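Banddale launches Siten 8, bringing live room booking to the door, the lobby and the phone

Banddale has released Siten 8, the newest version of its room and desk booking software, and the whole team is thrilled to see it out in the world. The update adds live two-way calendar sync, a rebuilt floor map and an offline mode for the door panels that show whether a meeting room is free.

Siten 8 is available now to all customers on a current support plan. Sites running version 7 can upgrade in place, and existing bookings, user groups and panel layouts carry across.

"Our customers have been asking for the new floor map for ages, and it's lovely to finally hand it over," said Svenja Kaufmann, head of product at Banddale. "You open it, you see what's free on your level, you tap it and you're booked. My favourite bit is that it remembers the neighbourhood you usually sit in, so you're never scrolling through floors you don't visit." 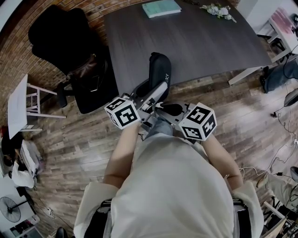 The sync engine has been rewritten from the ground up. Changes made in a desktop calendar now reach the door panel within 2 seconds, and a meeting extended at the panel shows up in every attendee's calendar just as quickly. Administrators can choose which fields are displayed, hide the organiser's name for private meetings, and release a room automatically when no one checks in.

If the network drops out, panels keep showing the day's bookings and accept new ones on the spot. Once the connection returns, Siten 8 reconciles the changes and flags any clash to the site administrator.

The release also includes Chou, a new reporting module that shows how rooms and desks are being used over a day, a month or a full year. Reports can be filtered by building, floor or team, exported as a spreadsheet, or emailed on a schedule. Colour themes can be customised to match an organisation's own.

Zemora, a shared office operator, trialled the software with some 3000 members before the release.

"We threw everything at it, including our busiest mornings," said Nosipho Kruger, operations manager at Zemora. "The panels kept up beautifully, and our front desk crew picked up the new map before I'd even finished the training notes!"
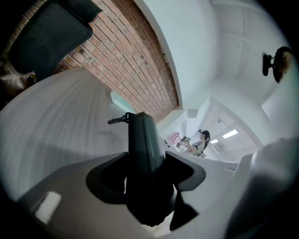

A brick wall and a dark upright pouch.

Banddale has refreshed its help centre to go with the launch, with new set-up guides written by support lead Ottar Westerberg and his team. Live online walkthroughs will run through August, starting at 10 am, and recordings will be posted for anyone who can't make it.

Customers can download Siten 8 from their account page. Organisations new to Siten can request a trial licence through the Banddale website.

Media enquiries: Waraporn Phuthong, Banddale communications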